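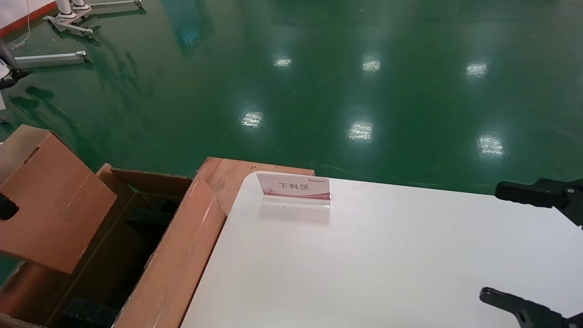

siltcombe_sue
Two coats of clear on top, whatever the kit says. I skipped that on my first green floor and it went dull by May. A glossy one is such a joy to walk into, so give it the extra day!

garagegrin
Thanks Sue!! For anyone just joining, I'm about to do 600 square feet in green epoxy and I've been staring at shiny floors for weeks. I love how the ceiling lights bounce off them. Kit is the Skultari one, $785 with the clear included. Also thinking of a red stripe along the baseboard, white walls above.

mopbucket9
Red on green? Bit Christmas for me. And gloss shows every streak and scuff, you'll be out there with a mop each evening. Satin all the way.

garagegrin
Ha, I like Christmas. The scuffs don't scare me, a shop floor should look used.

siltcombe_sue
Have to disagree with mop on this one. Scuffs on mine come up with warm water and an old towel, five minutes tops. Satin holds on to the dirt (at least the Halvorsen satin did in my laundry room) and then you're scrubbing.

mopbucket9
We clearly own different dirt. I had satin down for roughly 200 bucks and it still looks great. Fine on the stripe though, do it before the floor and tape it well.

tall_ted
Stripe after the floor! You'll drip otherwise. And label your work tables while you're at it, little stand-up card holders are wonderful. We have one for the cutting area and offcuts finally stay put.

garagegrin
Ooh, stealing the card idea. Ordering the stripe paint tonight, still undecided on before or after.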